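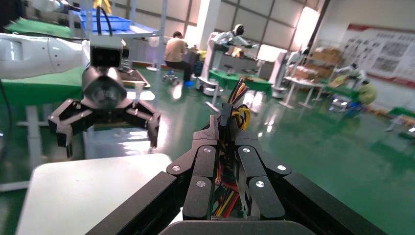
Two grippers, one with two fingers and one with three.

Hi, I'm Jagadeesh Kamath, and I'm looking for people to help out at the polls in Prurkumcombe this May! We're electing a new town council, all 8 seats at once, and turnout last time was 3550, so expect a line at the door before work and another one after.

I need 20 poll clerks. You'd check names against the voter list, hand out ballots, point folks to the booths and stay on for the count if you've still got the energy (I always do, but I'm odd that way). Pay is $289 for the day, plus lunch, and the training evening is at Fonseca Hall. You have to be 18 or over and you can't be a candidate or be working on anybody's campaign. Never done it before? Fine by me, I'll pair you with someone who has.

To apply, drop a note at the town office on Flideck Street with your name, your phone number and whether you can do the early start. Parking's behind the library. I'll call everyone back myself.

Posted 2019-04-25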